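## 4. Montar la mesa de pruebas y hacer la primera recogida 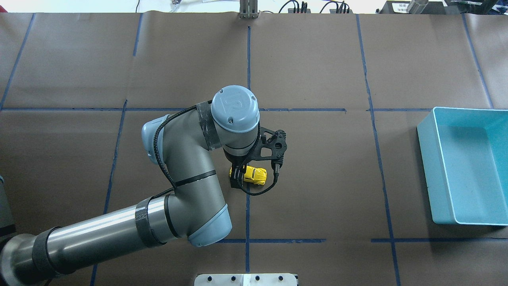 Antes de meternos en tornillos, os cuento de qué va este capítulo. Llevo dos inviernos con la pregunta que me hace todo el mundo en el taller: ¿recoge ya un robot los juguetes del suelo de casa o no? Mi respuesta corta es «del suelo no, de una mesa preparada casi siempre», y la larga es esta guía. Por eso empezamos con una tarea tan humilde como la nuestra: un cochecito amarillo tipo escarabajo, una bandeja azul clarito de paredes levantadas y papel marrón dividido en celdas con cinta azul oscuro. Si el brazo no sabe con esto, olvidaos del cuarto de los niños.

Para seguirme necesitáis el brazo ya atornillado y con la corriente probada (capítulo 2), la pinza de dedos paralelos puesta y el programa Muvora instalado. Yo uso el soporte de pinza que dibujó Flynn Tipoki, pero cualquiera que deje los dedos apuntando hacia abajo vale.

### 4.1 Preparar la superficie

1. Limpiad la mesa y forradla con papel marrón de embalar. Tensadlo bien, que las arrugas levantan los objetos pequeños y luego la altura de agarre no cuadra.
2. Marcad las celdas con cinta azul oscuro. Pegad primero las tiras largas y después las cortas, apretando con una tarjeta vieja.
3. Colocad la bandeja a la derecha, a lo largo, con el lado corto mirando hacia vosotros. Fijadla con un poco de masilla por debajo.
4. Dejad libre todo lo que quede entre la base y la bandeja. Fuera tazas, fuera destornilladores, fuera el móvil (sí, el mío también acabó debajo de la pinza una vez).

> **Nota.** La cinta no la «lee» el robot en este montaje. Es para nosotros: sirve para volver a poner el coche en el mismo sitio y comparar intentos. Yo tardé un mes en usarla y me arrepiento de cada tarde perdida.

### 4.2 Cables

5. Llevad el cable trenzado desde la muñeca hasta más abajo del codo dejando un bucle holgado. Sujetadlo con bridas blandas, sin estrangularlo.
6. Moved el brazo a mano, con la corriente quitada, hasta los extremos que vayáis a usar. Si el cable tira en algún punto, dadle más bucle y repetid.
7. Haced lo mismo con el cable en espiral de la pinza. Este es el traicionero, porque si cuelga demasiado engancha el objeto antes que los dedos.

> **Precaución.** Nunca ajustéis cables con el brazo en marcha, ni «solo un segundito». Parada de emergencia pulsada y la mano que sobra en el bolsillo.

### 4.3 Enseñarle el agarre

8. Poned el coche en el centro de una celda, con las ruedas apoyadas y el morro paralelo a la cinta.
9. En Muvora, abrid *Tarea nueva* y llevad la pinza hasta dejarla justo encima del techo. Guardad ese punto como «aproximación».
10. Bajad despacio hasta que los dedos queden a los lados de la carrocería, por debajo de la curva del techo. Guardad «agarre».
11. Cerrad la pinza con la fuerza más baja y subid. Si se escurre, subid la fuerza un punto y volved a probar. Con un coche redondito como este los dedos lisos patinan mucho; a mí me lo arregló una tira fina de goma.
12. Desplazaos hasta la bandeja por arriba, con altura de sobra para librar el borde, y guardad «suelta» cerca del fondo. Desde alto el coche rebota y a veces se va al suelo, y el perro de Darcy Gilchrist está siempre al acecho.
13. Ejecutad la secuencia entera a velocidad reducida, con un dedo en la parada. ¡La primera vez que sale bien da una alegría tontísima!

> **Nota.** Si el programa se queda parado con el código 327, casi siempre es que habéis guardado «aproximación» por debajo de «agarre». Borrad los puntos y volved al paso 9.

### 4.4 Entonces, ¿sirve para casa?

Aquí me pongo un poco pesado, pero me lo preguntáis mucho. Hice 519 intentos con el coche en su celda, bien colocado, y fallaron 31. Para mí es un resultado estupendo – y también es una trampa, porque ese coche estaba siempre donde tenía que estar. En cuanto lo puse volcado, las cosas se torcieron enseguida: los dedos bajaban igual de confiados y cogían aire, o lo empujaban hasta la celda de al lado. Con un calcetín encima ni os cuento.

Gönül Ağca, que tiene otro montaje con cámara, consigue que el suyo busque el objeto antes de bajar. Va mejor, aunque más lento, y todavía se lía con dos juguetes pegados. Tanner Kennedy opina que en un taller la cosa ya compensa (piezas iguales, bandejas iguales, todo el día lo mismo) y ahí le doy la razón. En una cocina o en un salón, de momento, yo recojo antes de que el brazo termine de pensárselo.

### 4.5 Antes de pasar al capítulo 5

- Repetid la secuencia con el coche girado un cuarto de vuelta y apuntad lo que pasa, también los desastres.
- Cambiad el coche por otro objeto blando, por ejemplo una pelota de espuma, y guardad la fuerza de pinza como perfil aparte.
- Revisad la cinta y el papel. Si hay una esquina levantada, cambiadla ya.
- Haced copia de la tarea con fecha en el nombre. La mía de esta revisión es del 11/8/25 y sigue siendo la que uso para comparar.

> **Precaución.** Al terminar, dejad el brazo recogido en posición de reposo y cortad la corriente desde el interruptor general. Con la pinza parada en alto, un corte de luz puede hacerla caer sobre la mesa según el modelo de freno que llevéis.

En el capítulo 5 añadimos la cámara y ponemos dos objetos a la vez. Tened a mano la bandeja y paciencia.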